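Search this site Search Go
Search results for:

Questions I get asked about making milk tea at home

I started writing up my milk tea experiments in March, mostly so I'd stop losing the scraps of paper I wrote them on, and the inbox filled up faster than I expected. So I've put the ones that come up most on one page. If yours isn't on it, send me a note and I'll get to it — slowly, but I'll get to it!

Do I need special tea?

Nope. I use plain black tea bags from the supermarket most of the time, two to a mug. If I'm feeling fancy I buy loose Assam from Fernandes, the tea and spice shop on the hill in Nundonthorpe (they'll sell you a tiny bag to try if you ask). What matters more is making it strong. It should taste a bit too strong on its own, because milk and ice are going to water it down a lot.

How long do you cook the pearls?

Depends on the kind! The quick ones float in a few minutes and are done soon after. The big dried ones I like get 30 minutes at a low boil with the lid on, then 30 more sitting in the pot with the heat off. Stir them when they first go in or you'll end up with one giant pearl. I've done that more than once.

Mine come out hard in the middle. What did I do wrong?

Usually the water wasn't boiling when they went in, or there wasn't enough of it. Use a much bigger pot than you think you need. If they're still chalky after resting, bring the pot back up and give them a bit longer.

Can I make pearls ahead?

A few hours ahead, yes, sitting in brown sugar syrup on the counter. Overnight in the fridge, no. They go stiff and grainy, and warming them up only sort of helps. I make small batches now and eat the leftovers with a spoon.

What milk do you use?

Whole milk, or half-and-half if I have it in the fridge. Oat milk is my favorite of the non-dairy ones — get the barista kind if you can. Almond always tastes thin to me, but my sister swears by it, so try it and see. I go for a pale, milky tan.

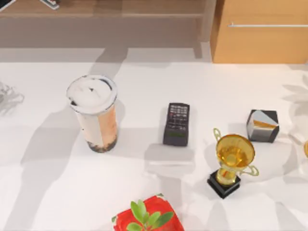 Milk tea with tapioca pearls, domed lid on.

How sweet should it be?

However you like it! I start with two spoonfuls of syrup per glass, counting whatever clings to the pearls. Shops in Pistport let you pick your sugar level, and I always got half, so my recipes lean that way. Add more at the end and stir, it's easier than starting over.

Is there a trick to the brown sugar syrup?

Equal parts dark brown sugar and water, simmer until it coats a spoon, stop. It thickens a ton as it cools, so take it off while it still looks too runny. If it sets like candy, loosen it with a splash of hot water.

Which straws do you buy?

The wide metal ones from Testetti. I got the set with the little brush and you really do need the brush. Regular straws are hopeless with the big pearls.

Can I leave out the caffeine?

Sure, rooibos works great and takes milk well. Steep it longer than black tea. I make it for late evenings, or else I'm up reading until all hours.

Will you post the taro recipe?

I'm working on it. The last version was a lovely color and tasted like wet cardboard, so give me a little while.

Page last updated 30/11/2019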